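Lid and base: what to look at when a two-piece box comes back
Speaker notes, Muthoni Athumani
Savbridge packaging meeting, 25th August
Length 18 minutes, questions after

Slide 1. Title
Say name and group. Scope is rigid two-piece boxes only: a lid, a base, an insert in the base. Folding cartons and mailers are out of scope and so are sleeves, unless someone asks.

Slide 2. Terms
Lid: the part that lifts off. Base: the part the product sits in. Insert: whatever lines the base, molded or folded. I will say "set" for a lid and base that left the factory together. Loda uses "pair" for the same thing in its drawings. Use "set" throughout the talk.
Note for the room: a base with its insert still in it counts as one part in our sheets. An insert found on its own is logged separately.

Slide 3. The returns
The count covers 2331 boxes received at Savbridge since May. Each was opened and the lid was checked against the base. In 59 of them the lid belonged to a different set. Do not turn this into a percentage on the slide. People write down the percentage and lose the count.
Most of the mismatches are between Ulia and Âu boxes. The outer size is the same to the eye. The Âu wall is slightly thicker and the lid binds at the corners.

Slide 4. How a box is laid out for inspection
Lid off, base open side up, both parts on the same surface and not stacked. White table. Black board shows scuffs at the edges and a dark table hides them. The insert is easiest to read before anything is lifted out, so look first and pick up second.
Leave this one up while talking about the next two points.

Black outside, white inside, white table.

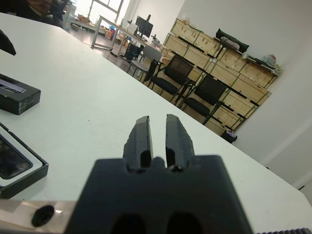
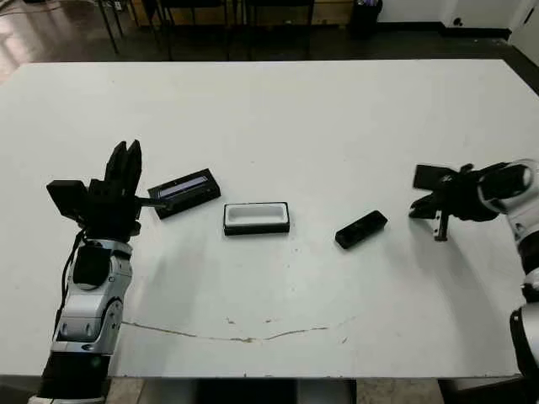
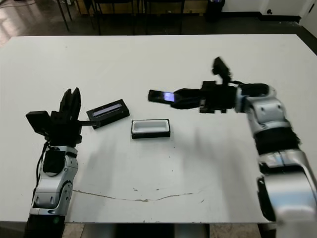 Slide 5. Order of checks
Start with the rim of the base. Run a finger along all four sides. A crushed rim is the most common defect and it is missed when the inspector starts with the printed face of the lid.
Then the insert. It should sit level and should not lift when the base is turned over. A white insert picks up gray rub marks from dark products. Rub marks are recorded but do not fail the box on their own.
Then the lid: corners, long edges, print. Print comes last.
Then fit. Place the lid square on the base and let go. It should drop under its own weight without being pushed. If it stops halfway, try it once the other way around. If it stops again, treat the set as mismatched and put both parts in the hold rack.
Pause for questions on fit. There was an argument over this step at the May session - the Loda people want a timed drop. I do not have a timed drop in the procedure and am not proposing one.

Slide 6. Surface dirt
Specks on the work surface transfer to soft-touch board. Wipe the table before each batch with a dry lint-free cloth. No spray. Damp board swells at the cut edge and will give a false result on fit.
Tables with cracks or raised seams: keep the face of the lid off them. A drag mark across a black lid cannot be removed.

Slide 7. What gets reused
Sets that pass go back into stock as sets, closed, lid on. Single bases are kept if the insert is clean. Single lids are not kept. Ulia has asked for its single lids back; the request is with purchasing and I have no date for it.

Slide 8. Open points
Whether to mark the inside of each lid so that it can be traced to its base. Cost is small per unit but the mark has to survive handling. Pencil does, ink on coated board does not.
Whether the wall thickness should be on the label. Loda says yes. Âu has not replied.
If short of time, skip the second point and go straight to questions. Drawings are in the back of the handout, lid first, then base.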